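Thread: Anyone else randomizing start poses instead of collecting more demos?

servo_gremlin wrote:

OK so I've been chewing on this since Saturday and want to hear from people who've done it. We have a pushing task (small arm, block in a tray, push block to a goal spot) and for months the plan was always "get more demos." We were at 100 and the policy was so-so, went up to 200 and it was still so-so. Then I went back to the first 100, re-recorded them with the block dropped at random spots instead of my usual lazy place near the middle, and the success rate on held-out positions went up more than it did when I doubled the data!

Is this just known and I'm the last one in? Feels like half the papers I read report demo count and say almost nothing about where the object started.

tinwhistle88 wrote:

Known-ish. Coverage beats count, people have been saying it for a while. The Trarlow pushing benchmark has a whole appendix on it. But I'd be careful, you changed two things. You re-recorded, so you also had way more practice driving the arm by then. Your second 100 were probably smoother than your first 100.

servo_gremlin wrote:

Ugh. Yeah. Fair. I did get a lot better at it, my early ones have these awful little hesitations right before contact.

mockingbolt wrote:

Disagree with tinwhistle a bit. Smoother demos don't help as much as people think on pushing. We trained on the Cernetti set, which is 2,525 episodes from a pile of different operators, some of them really clumsy, and throwing out the clumsy ones made our policy worse. It needed the recoveries.

tinwhistle88 wrote:

At 2,525 episodes, sure, you've got room for clumsy. At 100 I don't buy it. One long hesitation repeated across a third of the data and the policy learns to stop and think about its life before touching the block.

mockingbolt wrote:

lol ok that does happen. Action chunking fixes most of it though.

paperclip_annie wrote:

Can I ask a dumb question, how are you scoring? Final distance to goal, or yes/no inside a circle? We got completely different rankings for the same two checkpoints depending on which one we used. Yes/no made the bad one look great because it would ram the block at the wall and the wall did the work.

servo_gremlin wrote:

Not dumb, and now I'm nervous. Yes/no, with a circle. And the goal is kind of close to a wall. I'll rescore with distance tonight, I've got 30 eval runs saved per checkpoint.

hexnut_dad wrote:

Jumping in with a setup from our side. We run the Bavbridge protocol for planar pushing, where you fix a list of start positions up front and every method gets the exact same list, same order. It's boring as anything and it killed most of our arguments. Overhead camera only, nothing on the wrist.
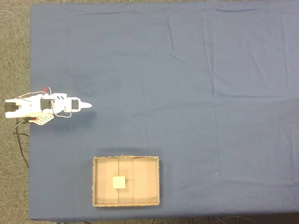

The number I care about most is the gap between easy starts and hard starts, way more than the average. Our averages sat there barely moving for weeks while the gap was all over the place, so now I report both. With a start like this one, block a little left of center in the cardboard tray and the white tip still way up across the blue cloth, the policy has a long free-space move to make before any contact, and you want to score that approach separately from the push. We were lumping them together, and a good chunk of what we'd called push failures were the arm coming in on the wrong side of the block. For servo_gremlin, I'd guess your random starts mostly taught it to approach better. Check that before you credit the push.

paperclip_annie wrote:

Splitting approach from push is so smart, stealing that. Does the tray not slide around on the cloth when you lean on a wall?

hexnut_dad wrote:

It can. We compare each run's first and last picture and redo it if the tray has shifted.

mockingbolt wrote:

Redoing runs makes me itchy. If the policy shoved the tray then the policy shoved the tray, that's a failure, log it.

hexnut_dad wrote:

We went back and forth on that one. Now it gets logged as a failure in one column and the redo goes in another. Pick whichever you like.

tinwhistle88 wrote:

Two columns is fine as long as the paper says which one made it into the table. The Ankrah results didn't, and I lost most of May trying to match them.

servo_gremlin wrote:

Back with the rescore. By distance, random starts still win over the 200, but by a lot less, and paperclip_annie was right that the wall was helping the old one. Haven't split out approach yet, I have to go through the runs by hand for that. Also going to record one more batch from the lazy middle spot now that I can drive properly, so tinwhistle can stop glaring at me.

tinwhistle88 wrote:

Not glaring. Post it when you have it, and keep the eval list the same this time please.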